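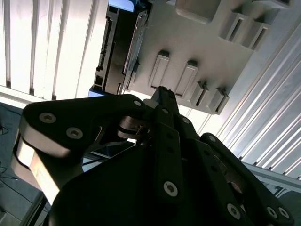 *Countersunk hex screws in black plate, grey molded plastic part behind.*

# Small screws, plastic parts and how to keep both usable

Notes for the bench drawer. Most of this applies to kitchen appliances, curtain hardware, toys and anything else held together with small machine screws.

## Choosing the key

A hex key should enter the socket fully and turn with almost no play. If it rocks, try the next size before applying force. Metric and inch keys overlap closely enough to fool the hand, and the wrong one will round a small socket in a single turn.

Ball-end keys are for running a screw in or out at an angle. Do the first loosening and the last tightening with the plain end. Worn keys can be saved: grind 2 mm off the tip, square to the shaft, and cool it in water between passes so the steel does not lose its hardness.

## Countersunk heads

The socket in a countersunk head is shallower than in a cap screw of the same thread, so it strips sooner. Before inserting the key, pick the dirt out with a sewing needle. Old paint or dried grease at the bottom of the socket can cost half the available depth.

The head should sit flush or very slightly below the surface. A head that stands proud on one side means the hole was drilled off-center or the screw is cross-threaded. Back it out and look. Further tightening will bend the head or pull the part sideways.

## Screws into plastic

1. Place the screw in the hole and turn it backward with light pressure until it drops with a faint click. It is now in the old thread.
2. Turn forward by hand. Resistance should be even.
3. Stop when the head seats. Add no more than a small nudge.

Self-tapping screws cut a new thread each time they are started carelessly, and most molded bosses will only survive this two or three times. For a stripped boss, a sliver of the same plastic glued into the hole gives the thread something to bite. Wooden toothpicks work in wood and poorly in plastic.

Do not use ordinary threadlocker near polycarbonate or ABS. It can craze the plastic, sometimes days later. A small dab of clear nail polish over the head of a metal-to-metal screw holds well enough in a household appliance, but test it on a hidden spot if plastic is nearby.

## Stuck screws

- Penetrating oil, then wait. Overnight is better than ten minutes.
- Tighten a hair before loosening. This often breaks the bond.
- Heat from a soldering iron held on the head for half a minute softens old threadlocker. Keep it off plastic.
- A rounded hex socket will sometimes accept a Torx bit one size up, tapped in with a light hammer. Discard the screw afterward.

## Cleaning grey plastic

Warm water and dish soap first. Baking soda paste removes scuffs but dulls a glossy finish, so keep it for textured surfaces. Acetone is not a cleaner for molded parts - it dissolves several common types. Isopropyl alcohol is safer, though it can cloud clear acrylic.

## Storage

I keep screws in the Flemton drawer cabinet by the window, sorted by thread and then by length. Mixed leftovers go in one jar, and the jar is sorted in November. Screws taken from an appliance go on a strip of masking tape, in the order removed, with the location written beside each one.

Lajos Mészáros uses a muffin tin for the same purpose. It works until someone moves the tin.

Last revised 06/10/2019. Threadlocker paragraph rewritten, muffin tin added.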